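Peradside repair evenings return this April

The Peradside repair evenings are back, and we could hardly be more pleased! Last season neighbours carried in 2,732 broken things, from kettles to kitchen chairs, and a great many went home mended. This year the doors open at 6 pm in the old Xaba hall — same stairs, better lights.

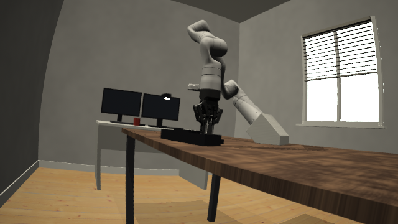

Picture: Vakard

Wood is the big theme this time. Shireen Nel, who leads the furniture bench, will show how to glue a split table top and bring back a tired finish.

"People turn up thinking a scratched table is done for," said Shireen Nel. "Give me an hour and a bit of wax and I'll happily change their minds."

There are 111 bench places across the season, and two are kept back each evening for anyone who walks in on the night. 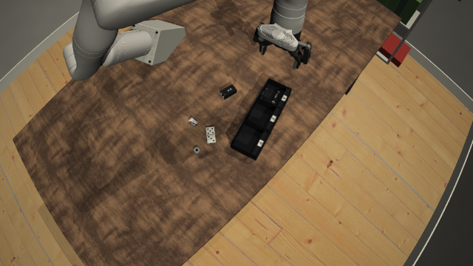 How to take part

Places are free. Leave your name at the Peradside library desk, and bring one item small enough to carry up the stairs. Spare clamps are very welcome too — we never have enough.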